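Minutes - Tetus two-arm build, shared workshop
June 5, 2018 - taken by Vibeke Kjærgaard
2 min read

Present: Þröstur Thygesen, Troels Juhl, Junhao Mao, Vibeke Kjærgaard. Apologies: Nikola Kozłowski.

1. Grip pads. Junhao wants to keep the crosshatch pads on both fingers. Agreed. Spending limit for spares is $40.
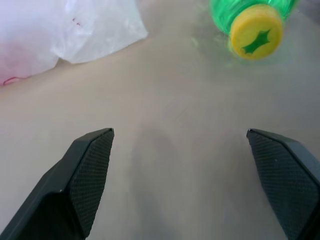 Item 1: fingers open, bottle and bag beyond.

2. Bag task. Troels asked for one arm to pinch the bag while the other works at the opening. Þröstur will log each run - 256 samples per joint.
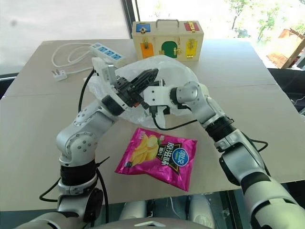 Item 2: both arms at the plastic bag, chips on the table.

3. Cables. Left arm cable to be clipped before the next session. Action: Troels.

Lock box task held over until Nikola is back.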